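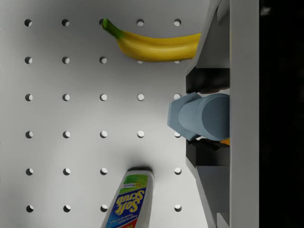
Banana and cleanser bottle on a white pegboard.

Clavville riders' group questions transit agency's overtime numbers

CLAVVILLE, 11/08/2026 - The Filwood Riders Union today asked the Clavville transit agency to back up its claim that bus yard overtime is "under control."

The agency says it trimmed 774 overtime hours in September. It has not said from what total, or at which yards.

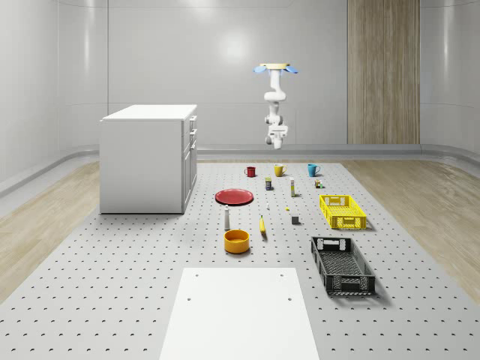

White robotic arm over a gray perforated platform.

Riders were told the same thing last year. Then 15 runs on the Chien line were dropped for lack of drivers.
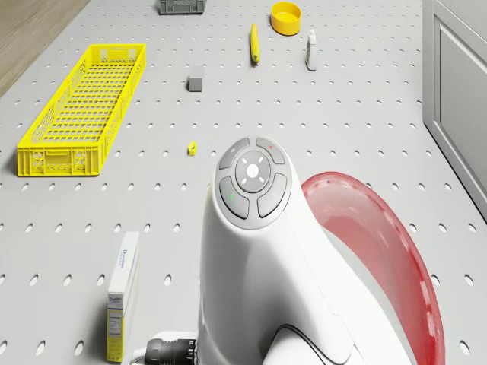 TRANSIT & LABOR

The union wants time sheets for the Hanerier yard made public within 60 days. A one-page summary will not do. The last one left out night shifts, and the agency called that a formatting matter.

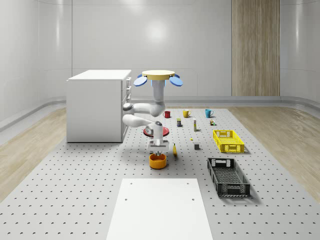
Robot gripper above an orange bowl.

About 200 riders have signed the request. The agency has promised a reply but gave no date.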